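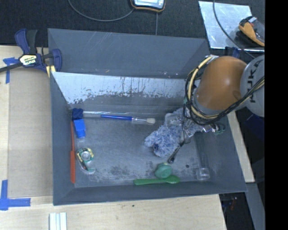 The Bin and What Was in It
Photo gallery of the Bastel room, April 2004

Welcome to our small gallery. My name is Valeriano Bermúdez and I keep the pages for the Bastel room in Quiambao. Here is a line or two for each thing that I find interesting in the picture. Lovely Fajardo corrected my spelling, and the mistakes which remain are mine.

The bin
Dark gray, open on top, with a worn gray floor. Near the top edge of the far wall there are thin pale scratches, and lower on the inside the light finish is flaking. I asked Cemow for the price of a new one and they wanted 43 for each, without delivery. We decided to keep the old one until June.

The duster
Blue and white, very fluffy. Of all the things on the floor of the bin it is my favorite, I must admit. A duster like this should be shaken outside before you put it away, and it should never stand on its tufts, or they stay bent. Lovely washes hers at home in a bowl with a little dish soap and lets it hang for a night.

The clear plastic
It lies crumpled on the upper part of the duster. I can not say from the picture what it was for. Our rule for clear plastic is simple: flatten it, look if something is inside, and then put it with the other plastic. Once we found 2 keys in a piece which looked like nothing.

The dark tool
Slim, with a rounded metal tip, pointing down and to the left from the edge of the duster. Slim tools are easy to lose under soft things, so I like to take them out early and put them in the long tray from Kestero — the one with the lid that does not close well.

The round teal-green object
It has circles one inside the other on its face, and a small yellowish tip at the top. Two visitors already sent me their guesses by mail and they did not agree. If you know what it is, please write to me, I will add your answer to this page.

The spoon
Bright green, and it touches the round object. For me this is the best color in the whole picture. Kitchen things go to the left table in our room and are washed before anything else. Lovely says I am too strict with spoons, but she also washes them two times.

About the next pictures
The older galleries, from 2000 and later, are still on the old page, and I am moving them slowly — 7 are ready now. The captions there are shorter, as I was less sure of my English in that time. Thank you for looking.

V. B.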